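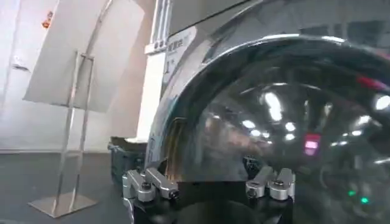

Opinión: cúpula cromada Hirnach, después de un verano en casa

Publicado el 20/03/2021

Vaya por delante que no me gusta el cromo. Me parece un acabado agradecido en la tienda y pesado en casa, y cuando leí la ficha de Hirnach, con su «brillo inalterable» y su «limpieza en un gesto», pensé lo de siempre: a ver cuánto dura. La compré igualmente porque buscaba una pieza decorativa grande para un rincón soso del salón y todo lo que encontraba en cerámica era más caro o más feo. Me costó 35 euros en Radidau, rebajada, en agosto. Ahora la veo a precio completo y no sé si la volvería a comprar.

Empiezo por lo bueno. El pulido es muy fino, casi un espejo, y en eso no han engañado a nadie. La habitación entera se mete en la curva, deformada, y cada bombilla del techo aparece como un punto blanco muy marcado. A quien le guste ese efecto le va a gustar mucho. De noche cualquier lucecita de color, un piloto verde o un letrero rojo, acaba flotando en el metal, y reconozco que más de una vez me he quedado mirándola.

El problema es el mismo. Una superficie así no decora sola, depende de lo que tenga delante. Con una pared blanca y una luz suave queda limpia. Con la estantería de los libros enfrente se llena de manchas marrones y grises que desde el sofá parecen suciedad. La he cambiado de sitio 6 veces, y no exagero, y en cada uno ha habido que apartar algo que se reflejaba mal.

Luego está el color. En la web sale plateada, fría, muy uniforme. En casa tira a cobre por la parte baja en cuanto hay madera o una lámpara cálida cerca. Supongo que es reflejo y que no se le puede reprochar al fabricante, pero sí se le puede pedir que enseñe alguna foto hecha en una habitación normal y no en un plató sin nada alrededor.

La limpieza. Lo del gesto único es mentira, al menos en mi casa. Las huellas se ven a contraluz desde la puerta y la primera pasada de paño lo que hace es extenderlas. Con una microfibra apenas humedecida y otra seca detrás queda bien, y así aguanta hasta que alguien la vuelve a tocar, que suele ser la siguiente persona que entra. Probé también el limpiador en espray que venden al lado, de la marca Garkness. Deja un velo azulado en la parte de arriba que tardé más en quitar que las huellas. No lo recomiendo para esto – para grifos no sé.

Otra queja, la etiqueta. La mía traía una pegatina blanca en pleno hombro de la curva, donde más se ve. Salió a trozos. El adhesivo lo retiré con aceite de cocina y paciencia, sin rascar, y aun así si te agachas y miras de lado se adivina el rectángulo. Que pongan la pegatina por debajo, por favor. Es lo más sencillo de arreglar de toda la lista y lo que más me ha fastidiado.

De arañazos, de momento, tiene dos, muy finos, y creo que los dos son del traslado al pasillo. El embalaje venía justo: una bolsa de espuma y cartón alrededor, nada que sujetara la pieza por arriba. Llegó bien, pero yo no la mandaría de regalo en esa caja.

Para comparar, antes tuve una de Pretorius, más pequeña y satinada, que costaba 27 euros. Refleja bastante menos y a primera vista impresiona menos también. A cambio se limpia cuando limpias lo demás y te olvidas de ella. Si tienes niños, perro o una ventana enfrente, miraría antes esa.

Mi nota es un 6. La pieza es bonita y el pulido está bien hecho, pero exige una pared despejada y un trapo siempre a mano. La sigo teniendo en el recibidor, lejos de los libros, y la paso los domingos. Si baja otra vez de precio puede valer la pena; a precio completo, yo esperaría.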